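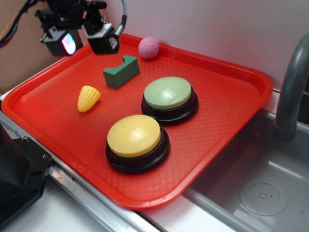 Chapter 8
Sorting, Grouping and the Words We Use

Long before children can count, they sort. Anyone who has spent a morning with a two-year-old and a drawer of kitchen odds and ends will know what I mean (and will probably still be finding spoons in the shoe rack). They put the shiny things together, then change their minds and put the small things together, and the whole business starts over after lunch.

In this chapter we'll look at how that early sorting grows into what teachers call classification, and why it matters so much for language. A child who says "ball" to an orange has made a group, and a pretty sensible one too! The group is simply wider than ours. 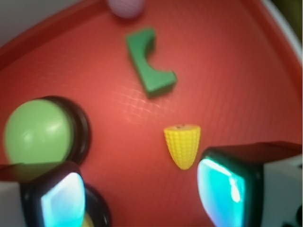

We'll spend a good while with the notebooks of Shadi Boutros, who taught the youngest class at Indholm and wrote down 231 of these small, wonderful mistakes over the years she worked there. Her notes are chatty and a bit untidy, and I have left them that way. You'll find the longest of them on shape words, where she follows one little boy through a whole March of calling everything with a corner a "house."

Before you read on, try to remember a word you used wrongly as a child, or ask an older relative to remember one for you. Write it down, along with the things it covered. We'll come back to your list in the section on color and size, so keep it somewhere handy.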